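Abernathy is back on at the Pultton Playhouse

4/16/23

I got the email this morning and may have yelled a little. Abernathy, the two-act family comedy that sold out its whole run at the Pultton Playhouse last spring, is coming back in July, and this time it gets the big room!

If you missed it (I nearly did, I was sitting on a folding chair by the exit), it's the one set over a single breakfast at a run-down boarding house. Three sisters, one lodger, and a letter that keeps getting passed around until you want to climb up there and open it yourself. The first run was in the 128-seat studio downstairs. The new one is on the main stage, which holds 800, and I'll admit I'm a bit nervous about that. So much of the fun was being close enough to hear somebody mutter into her coffee.

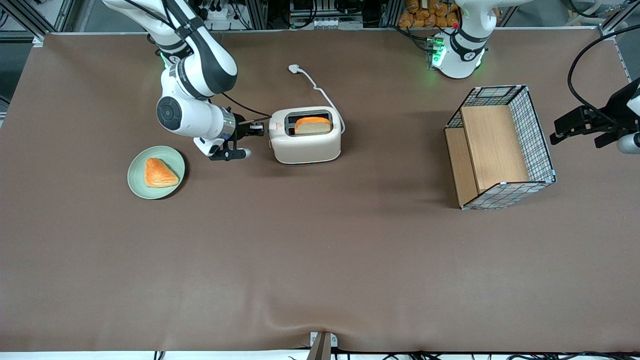 Breakfast things and a toaster on a brown cloth.

The Litico company is producing again, and the email says most of the original cast has signed on. The lodger is being recast – no word yet on who gets it, and I've refreshed the page more often than I'd like to say. They've also trimmed the second act. It did sag in the middle, right after the business with the suitcase, so I'm fine with that as long as the stairs speech stays in. Please leave the stairs speech alone.

After Pultton the show moves to the Kondon Theater for a short stay, the first time anything from the studio has made that trip. I haven't been to the Kondon since they redid the balcony, so I may end up seeing it twice.

Tickets go on sale to members first, then to everybody else a week later. There are 60 pay-what-you-can seats for each Pultton performance, sold in person only, and last year that line went past the parking lot before the box office even opened. Bring a snack. I'll be there early with my thermos, and I'll post the full cast list here as soon as Litico puts it out.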